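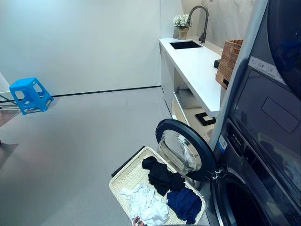 Oct 29, 2022

In August we moved from Nerwood to Jasitz, and I am still learning how to live in a smaller place. The new apartment is on the second floor, 9 minutes by foot from the train station. The rent is 482 a month, which was the main argument for me. For the heating I pay 122 extra, and I already look at the radiators with some suspicion.

The hardest thing was the books. I had them in boxes for many weeks and every evening I opened one box, took out two books and closed it again. Now I made a rule for myself: what I did not miss until winter, I give to the free shelf in Nerkau. My dictionaries stay – I know, everything is on the phone now, but I like to find a word by accident when I search for another one.

Laundry is also different here. In Nerwood I washed on any day I wanted, and now I try to do everything in one evening and read while I wait. I finished a whole novel this way, a slow one about a family of bakers.

The neighbors are kind but quiet. On the stairs we say hello and speak a little about the weather. My accent makes them curious, I think, but they did not ask yet. Next week I want to try the bakery on Liyanage Street, if it opens again after the repairs.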